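Pitcombe Letter Block Tray, Small 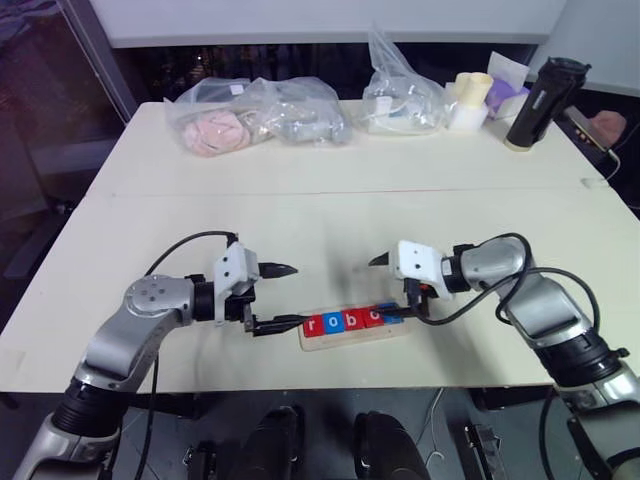
The Pitcombe small tray with its letter blocks, on a white tabletop.

Item no. 3088
In stock, ships from our Truramthorpe workshop

I'll admit I have a soft spot for this one. I make a fair few things for kids' shelves (peg boards, stackers, a marble run that takes up far too much of my bench), but the little letter tray is what I end up wrapping for every new niece, nephew and neighbour's baby, and it's the one I get the most mail about.

It's a small wooden tray with letter blocks that live in it. When playtime's over they go back in the tray and the tray goes back on the shelf, and if you've ever stepped on a block at 6 am on the way to the kettle you'll know why I like that part so much!

What you get

One wooden tray
One set of letter blocks, lowercase
A cotton drawstring bag for travel
A folded card with a few word games on it

A bit about the wood

I use beech for the whole thing, tray and blocks both. I went through a maple phase and a rather expensive cherry phase before that, and beech is the one I keep coming back to. It's hard, it's got a nice tight grain and it doesn't splinter when it gets thrown down the stairs. The colour varies from batch to batch, so if you're buying a second tray to match one you've already got, send me a note with your order and I'll have a dig through the shelf for the closest one.

The finish is plain oil and beeswax. It smells a bit like honey when you first open the box and that wears off within a week or two. There's no varnish on it anywhere.

The letters

They're pressed into the wood and then inked, so little fingers can feel the shape as well as see it. The lettering is a typeface called Gulyás, which I picked after going through far more samples than a sensible person would. I wanted a G that didn't look like a C and a Q with a proper tail on it. My earlier sets used a skinnier face and I had a couple of letters from parents saying the I and the L were causing arguments.

Accented letters come as a separate add-on pack (item no. 301), which a lot of my French immersion families ask for. They fit the same tray if you swap out a few of the ones you're not using.

Ages

Recommended for 3 and up. The blocks are chunky for their size but I'd still keep an eye on any kid who's at the chewing stage. My own two started with them as plain building blocks and didn't care about the letters at all for the longest time, then one September it was all anyone wanted to do. Names first, then rude words. You've been warned.

Looking after it

Wipe with a damp cloth and let everything dry out of the tray before you put it back. Please don't soak the blocks and please, please keep them out of the dishwasher (I've seen the results and they weren't pretty). If the wood starts looking dull or feels rough, rub in a bit of Tillesis wood balm with an old sock and leave it overnight. I sell the small tin, or any food-safe board oil from the hardware store will do the job.

Lost a letter?

It happens, and it's nearly always the E. I keep singles in the shop, so just tell me which letter you need and which colour of ink your set has. Each household gets 2 replacement blocks free, you only pay the stamp. After that they're sold individually under Spares.

Shipping and returns

Orders go out twice a week. I pack in paper and cardboard, and the box is small enough for most parcel lockers. If it's a gift, pick the gift option at checkout and I'll leave the price off the slip and tie it up with a bit of string.

If you're not happy with it, send it back in decent shape and I'll refund you, no form to fill in. If something's arrived cracked or a letter's been inked upside down (it's happened, I do these in the evenings), email me a photo and I'll get a new one in the mail.

Goes well with

Pitcombe Number Tray
Gulyás Accent Pack, item no. 301
Tillesis wood balm, small tin
Wall ledge for trays, beech, screws included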